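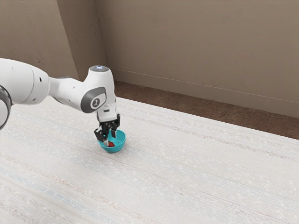 About Griver

Hi, and welcome! I'm the person behind Griver, and if you've called our number before noon there's a good chance I'm the one who picked up. We help people track down old workplace pensions and forgotten retirement accounts, and then we help with the paperwork that comes after (so much paperwork). We work out of a second-floor office in Wolport, over a shoe repair shop, and the stairs are steep, so please tell us if you'd like to meet on the ground floor instead. The shop lets us use their back table.

I started doing this at my own kitchen counter. My mother had worked for a packaging company years ago, the company got bought, then the buyer got bought, and by the time she was ready to retire there was a pension somewhere and not one of the phone numbers she had still worked. It took me 15 letters to find it. Fifteen! I kept every one of them in a shoebox, along with the replies, which mostly said to write to somebody else. When the first check finally came she told everyone at church, and the next week I had two of her friends on the phone asking if I could look for theirs.

Before that I spent a long stretch at Mousavi Benefits, a small plan administrator, answering the sort of calls our clients now have to make. So I know what the person on the other end is looking at on their screen, and I know which questions get you transferred and which ones get you an answer. Ask for the "plan document" by name, by the way. It's a good habit.

What we do all day

Most people come to us with very little. An old pay stub, a W-2, a name badge, sometimes only the name of a town and a guess at the year. That's fine! We work out who the employer was on paper, who took over the plan, and who holds the money today. If there's a benefit waiting, we fill out the claim forms with you and stay on it until there's a written decision.

We also handle survivor claims. These are harder, and I'd like you to know we go slowly with them. If your husband or wife or parent has died and you've been handed a form that asks for things you don't have, call us before you send anything. A misspelled name or a maiden name on an old record can hold up a claim for months, and it's usually fixable with a certified copy and a short letter.

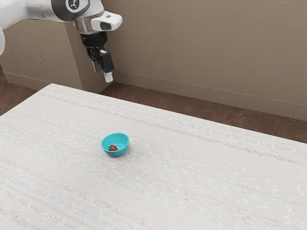 The search side runs on something we built ourselves called Wuler. It's a big index of company mergers, name changes and plan transfers, and we add to it every time we close a case. As of this month it has 3,525 employers in it, a lot of them little mills and bakeries and trucking outfits that you won't find anywhere else. It isn't pretty to look at, and the search box still hates apostrophes, but I love it. If you used to work in a payroll office and have an old list of plan names in a drawer, I would very much like to hear from you.

What it costs

The first call is free and so is the first search. If we find something and you want us to do the claim, it's a flat fee of $401, and you pay once the plan has confirmed your benefit in writing. We don't take a percentage. I've seen firms ask for a third of somebody's pension for sending two faxes and it makes me furious, so I'll stop there.

We're not investment advisers, and we can't tell you where to put the money or whether to take the lump sum. We'll explain what each option on the form means, in normal words, and we'll suggest you talk to a tax person before you sign a rollover.

Where things stand

We've closed 1,918 cases so far. Some of those ended with a "sorry, this was paid out when you left the job," and we count them too. People generally want to know either way.

Getting in touch

The phone is best. Email works as well, but please don't send your Social Security number in one. We'll give you a safe way to pass it along when we need it. If you stop by, the door is the green one to the left of the shop, and the buzzer sticks, so lean on it a little.

Spanish-speaking clients are welcome, just say so when you call and we'll set up a time with our bilingual case worker. In October we stay open late for people who can't call from work.

Page last updated 2026-10-10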